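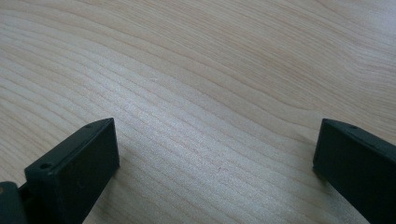 The Long Life of the Good Table

Every household has one surface it's afraid of. In my parents' house it was the dining table, which lived under a felt pad, a vinyl sheet, a cotton cloth and, at Christmas, a second cotton cloth with holly on it. I was thirty-one before I saw the top. It was brown. We all stood there for a bit, and then my mother put the felt back.

I've been thinking about that table because I recently bought one of my own, and the process took eight months and most of my goodwill. Somewhere between my parents' generation and mine the dining table stopped being a thing you were given by an aunt and became a thing you researched. There are forums. There are people on the forums who oil their tables more often than I moisturise, and who refer to a ring left by a cup of tea as "the incident".

My own research began at Gundska, a showroom in an old wool store down by the port, where the tables stand well apart from one another on polished concrete, like guests at a party who've all been married to the same person. The cheapest was 2773 dollars. I asked whether that included chairs and was offered a sparkling water.

What it did include was a story. You can't buy a table any more without its biography. This one had been a tree on a hillside, and the hillside had been cared for, and the tree had been felled in November, for reasons the brochure described as traditional. The brochure ran to several pages and was printed on paper so thick that I took it for a sample. Nowhere did it say how many people could sit down.

So I went the other way and tried second-hand. The second-hand table market is made up of two sorts of seller. The first is getting divorced and wants it gone by dinnertime. The second inherited it, doesn't like it, has been storing it in a carport since the last federal election but one, and would rather burn it than take less than 3000 dollars. Both will tell you it's solid. I have lifted one end of a great many tables this year and can report that solidity is largely a matter of whose back it is.

At a clearing sale two hours out of town I got as far as bidding. The lot was a farmhouse table with drawers at both ends, one of them stuck shut with something rattling inside it, and I was ahead at 200 dollars until a man in very clean boots took it off me without looking up from his sausage sandwich. He'll have opened the drawer by now. I'd like to know.

It was on the drive home that I began to wonder what I wanted a table for. We don't hold dinner parties. We have people over, a different activity, conducted mostly standing in the kitchen within reach of the dip. In an ordinary week our table held laundry, one child's unfinished volcano, the mail, and a laptop with its charger stretched to the wall at shin height. We ate at whatever corner was clear. If an archaeologist dug us up, they'd conclude the family had worshipped catalogues.

My grandparents, who had far less room, used theirs for everything and didn't seem to worry. Pastry was rolled on it. Hems were pinned on it. A kelpie gave birth under it during a cyclone warning. It was scrubbed with hot water and soda until the soft part of the grain wore away and the hard part stood up in ridges, so that if you did your homework there your handwriting came out corrugated. When they moved into the unit it went to the tip, because that was where old tables went, and one very like it is now in the window of Gundska holding up a bowl of decorative moss.

The finish is where people really come to blows. The oilers believe a table should be fed. The varnishers believe it should be sealed and then left alone, like a tax return. A third group, small but loud, favours wax, and speaks of the other two with pity. I bought a tin of something called Jastirell on the advice of a stranger in the hardware aisle, and its label instructed me to apply it thinly, wait, apply it thinly again and keep the rags away from the house in case they caught fire. I have owned cars that asked less of me.

For the record, coasters don't help. Coasters are for guests, who use them beautifully. The family puts the coaster down, admires it, and sets the hot mug beside it.

There's also the matter of the extension leaf, which every salesperson brings up in a lowered voice, as though it were a second bathroom. Ours came with one. It seats a further two people at a height very slightly different from everybody else, and it lives behind the wardrobe, where it has fallen on me once and on the cat twice. I expect it to come out at Christmas and at no other time, and to be a faintly paler colour than the rest of the table for as long as we own it.

Yes, we own it. In the end I paid 115 dollars at a school fete to a woman who was already folding up the marquee. The table has no biography whatsoever. One leg has been repaired by somebody confident. There's a compass hole near my place, and a name scratched on the underside that might be a previous owner's or might be a band's.

It has been in the house for five weeks. I gave it two thin coats and kept the rags in a bucket of water on the back step, and for the first few days I made everyone eat over their plates. Then the volcano went off. My mother rang that night to ask how the new table was looking, and whether I'd be wanting the felt.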